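La tara no es mantenimiento
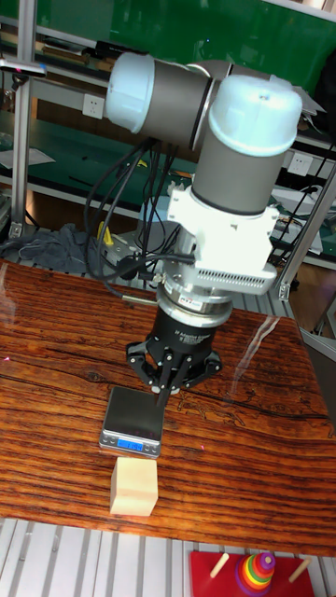 La pinza junto a la báscula, con el plato vacío y la pantalla encendida.

En Lavadik repasan la célula cada 30 días y lo llaman plan. Priya Delacroix me enseñó la hoja de abril: 5 casillas, todas marcadas, ninguna sobre el cable de la muñeca. Yo empezaría por ahí. Un lazo tan amplio roza, se engancha y acaba tirando del conector. Pesar bien un taco no prueba nada sobre el brazo. Desconfío de las hojas sin una sola tachadura.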